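Tabletop Pick-and-Place in a Shared Workshop
Project report, Fri 6 December

1. Scope

The project set out to install a single robot arm at a wooden table in the shared workshop and have it pick up small household objects and move them to a marked area of the same table. The work covered the mounting, the wiring, the control software and a set of pick trials. Object recognition was left out. The operator enters the type of object and its approximate position, and the software does the rest.

The arm came to us as a complete unit. We made the gripper fingers, the mounting hardware and everything on the software side. The control program is called Iketska and runs on a desktop computer next to the work area.

2. Requirements

The requirements were fixed in June and changed once. The final list:

Payload at the gripper: 400 g, including the fingers.
Cycle time from command to release: under 30 seconds.
Objects: small items with a graspable width, not fixed to the table.
Operation by one person, with a stop button within reach.
No permanent changes to the room.

The last point came from the workshop rules and had more effect on the design than the payload. It ruled out bolting anything to the floor and running cable channels along the walls. The one change to the list was the cycle time, which had been set at half the present value before we had measured how slowly the arm has to travel near the table surface.

3. Mounting and table

The arm stands at the side of the table and reaches in over it. We considered placing the table centrally in front of the arm, but the elbow then had to fold back on itself for targets close to the near edge, and the planner often rejected those poses. With the arm coming in from the side, most of the surface can be reached with the wrist vertical.

The tabletop is planked. The joints between planks are shallow, but they matter for thin objects, because a fingertip sliding along the surface can catch in one. We measured the height of the surface on a grid and stored the result as a correction table. Iketska adds the correction to the target height before each descent.

The floor is carpet, and this was a poor choice of location in hindsight. The table settles slightly when someone leans on it. After any such contact the height measurement has to be repeated — a short procedure, but one that was forgotten several times during testing and cost us two sets of fingers.

4. Gripper fingers

The first fingers were flat and parallel. They worked on boxes and failed on anything round. The second version has a slight inward curve at the tip and a thin soft pad bought from Jenanetti. The pad is glued on and wears at the lower edge, where it touches the table.

Closing force is limited in software. The limit is set per object type in a plain text file, with a default value used when the type is unknown. The default is low. An object that slips can be picked again, and a crushed one has to be replaced.

5. Control software

A pick is divided into approach, descent, close, check, lift, transfer and release. The check step compares the finger opening after closing with the expected width of the object. If the fingers have closed completely, the grasp is counted as missed, the arm rises and the operator is asked for a new position.

Travel speed is reduced in the last part of the descent. The transition was abrupt at first and caused visible oscillation at the wrist. We replaced it with a ramp, which removed most of the oscillation and added a little to the cycle time.

Motion planning uses a simple model in which the table is a flat box and every other item is ignored. Items on the table are avoided only because transfers take place at a safe height above all of them. This is adequate for low objects. A tall cup near the release point needs a manual waypoint.

6. Trials

We ran the trials with mixed items on the table at the same time, since a cleared surface gave results that did not hold up in ordinary use. The items included a plastic cup, a bowl, an orange object of the toy carrot type and a small pale yellow object, which became the standard target for checking the descent.
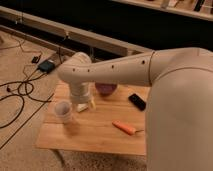
In total 746 picks were logged. A pick was valid if the object was lifted, moved and released inside the marked area without operator action. Runs in which the operator had entered the wrong object type were kept in the log and marked separately.

Missed grasps had two main causes. The first was an error in the entered position, which affected narrow objects most. The second was the height error described in section 3. Long objects lying diagonally were a smaller problem: the fingers closed correctly but off the center of mass, and the object rotated during the lift. Rotating the wrist to match the object and gripping nearer the thick end helped.

The stop button was used 19 times. Most of these stops were precautionary, and the log does not separate them from the others. It should have a field for this.

7. Remaining work

The height measurement should run automatically at startup. Stiffer feet for the table are on order from Brula. The power supply and cables need a fixed route that can still be removed at the end of a session. The force limits for the bowl are provisional and should be set again once the new pads are fitted.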